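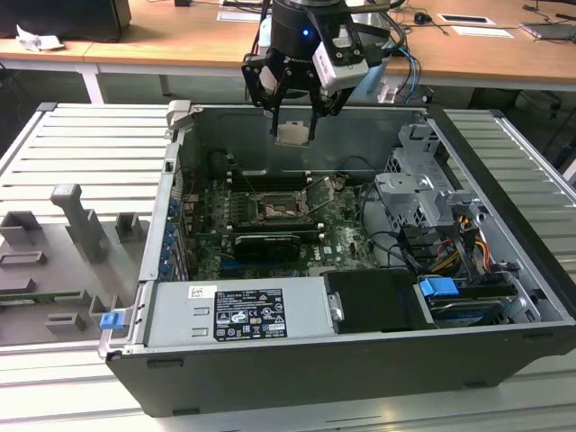
Computer case

A computer case, also called a tower or chassis, is the enclosure that holds most of the parts of a desktop computer. Cases are usually made of steel, aluminum and plastic. The monitor, keyboard and mouse stay outside and connect through openings in the rear panel.

Layout

The motherboard is fixed to one wall of the case. It carries the processor socket, the memory slots and the expansion slots, where a graphics card or other add-in card is fitted. Hard drives sit in bays or in a metal cage, held by screws or by plastic latches. In many office models the parts meant to be moved by hand are colored, often blue or green. The power supply has its own space at the top or bottom of the case.

Access

Most towers open from the side. For repair work the case is commonly laid flat with the side panel off, so that cards and memory can be put in from above. The computer is unplugged first.

See also

Motherboard
Power supply unit
Drive bay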